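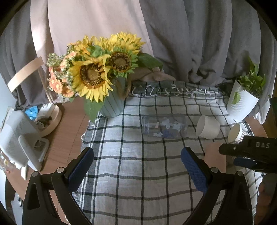
Zokumik Title Desk

Deed-checking software for small conveyancing and real estate closing offices
Filed under: Practice Tools > Property & Title

There are two kinds of deed that come back from the county recorder. One has something wrong with it. The other has a margin the clerk didn't care for. Zokumik Title Desk can do a great deal about the first kind and a surprising amount about the second.

You load your draft deed, the last recorded deed and the title report. Title Desk compares names, marital status, parcel numbers and the legal description line by line and marks every place where they disagree. If your seller took title as "Jon" and is about to sign as "Jonathan," you'll hear about it before the notary does. It also reads metes and bounds calls and tells you if the boundary fails to close, a job usually given to whoever in the office has annoyed the partners most recently.

What you get

Document comparison for deeds, easements, releases and powers of attorney. Files up to 200 pages.

Recorder profiles, which hold the formatting rules for each county you file in: top margin, return address block, cover sheet, type size. You can add private notes to a profile. Please keep them civil – they print on the checklist.

A rejection log. Enter the reason the recorder gave, attach the letter, and the next deed for that county gets checked against it. The log exports to a spreadsheet for anyone who enjoys that sort of thing.

Two user seats with the basic license. More can be added at any time from the account page.

What you don't get

Legal advice. Title Desk will tell you that the legal description has lost a course between the iron pin and the creek. It has no opinion on who owns the creek. It doesn't submit documents for recording either, although it will save them in the format most e-recording vendors accept.

Price

$900 per office per year, including recorder profile updates and phone support from Dalemholm, our parent company, where a person picks up. Offices moving over from Vatosine can import their old matter list. The importer was rewritten in December and no longer turns every grantor into a grantee.

Order code 3074. Trial copies are full versions and stop after your first 2 matters.

Shares: 14 | Comments: 3

Domingo Ibarra
Caught a missing lot number on my first trial file. I had read that deed four times and so had my paralegal. We are not discussing it.

Štefánia Trnka
Does the private notes field have a character limit? Asking because of one particular county.

Yakubu Closing Services
Would like a Mac version please. Otherwise no complaints, and we do look for them.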